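I've been teaching a robot to pour drinks since April, and a few people have asked what that means in practice. Mostly it means standing up for long stretches with a headset on and a controller in each hand, doing the same small job again and again. The robot copies what my arms and fingers do, everything gets recorded, and later the recordings go off to be used for training.

The current task at Tarnitz is the drinks dispensers. Pick up a glass, bring it under the spout, work the tap, stop in time, put the glass down. My target for a shift is 80 good runs. I have hit it 2 times.

Adjoa Osei trained me. She did the first set of recordings on this task and her advice was to slow down well before the glass gets near the metal. The depth is hard to judge through the headset. You think you have a finger's width to spare and then you hear a clink. She also told me to keep the free hand low and open when it has nothing to do, as a hand that drifts about ends up in the training data too, and the robot will learn the drifting.

The part I found hardest was the grip. A glass with ridges gives the fingers something to sit against, but I still can't feel how hard I'm squeezing. I watch the fingers close and stop when the glass stops shifting. I prefer to hold it low, with the thumb across the front near the bottom, so I can still see what's inside.

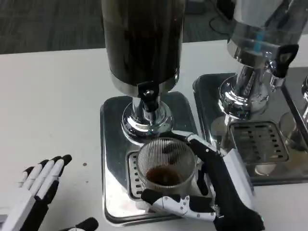

*Right hand holding the glass under the spout, left hand kept out of the way.*

Stopping is the next problem. There is a short delay between my hand and the robot's, so I have to let go of the tap a bit early. On my first shift I overfilled a lot of glasses. Those runs get marked as failed and don't go towards the 80, but we keep them.

Between runs I reset the table. The glass goes back to a slightly different place each time, and I wipe up any spills. Lamisi Lamptey checks the recordings in the afternoon and sends me a list of the ones she wants done again. Run 105 came back because I had paused for too long with the glass in the air while I scratched my nose. Fair enough.

We are at 1726 accepted runs between the three of us. Lamisi wants more with the glass starting on the left, so that is what I'm doing next. My shoulders ache by four o'clock and I've bought better shoes.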